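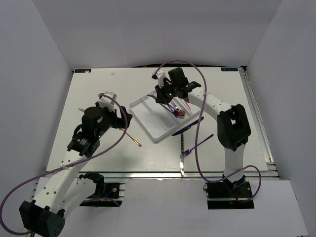
White top, pale grey walls on three sides.

Gikero three-sided desk screen: review

Reviewed by Chantal Ouellet, 21/02/2026

I bought the Gikero screen for the back bedroom in Tarkcombe, which I share as an office with my sister-in-law Josée. She is on the phone for much of the day and I do proofreading. We had been trying to get by with headphones and a bookcase between us.

The set has a back panel and two sides, all 400 mm high, in pale grey. Darker colours are listed but were out of stock. I paid £40 for delivery on top, which I thought was steep, and the boxes were left next door without a card.

Putting it together took most of an evening. The panels join with a slide-in strip at each back corner and then clamp to the desk. The instructions are a single folded sheet with small drawings, and the drawing for the left side is the wrong way round. If your strip won't go in, turn it over. The clamps are fine on my desk but would not open wide enough for Josée's, which is an old kitchen table with a thick edge. Harvey Lemieux, her husband, cut her some packing blocks and fixed the panels from behind.

On noise, it helps a little. Josée's voice is softer when I am sitting well forward and the same as before when I lean back. A keyboard or a tapping pen is much less noticeable. If you want to stop hearing someone altogether you need a door.

It is better at hiding movement. I used to look up every time she reached for something and I now mostly don't. My post and pens have stopped sliding off the back of the desk as well.

Light is the main drawback. My window is on the left and the side panel throws a shadow over the first part of the page in the morning. I have added a clip lamp. Pale grey was the right choice here, as a dark panel would have made it worse.

The fabric picks up dust along the top edge and a lint roller gets it off. I got tea on the right panel in the first week and there is still a faint ring. The covers don't come off for washing, and I think they should at this price.

I also looked at the Penner, which is taller and comes with shelves. Thérèse Lachance at work has one and finds it stuffy in July. Her shelves have sagged under box files.

Good points: firm once clamped, tidy corners, does cut out distraction.

Bad points: clamps too small, poor instructions, covers fixed on, delivery charge.

Four out of five for my desk, three for Josée's.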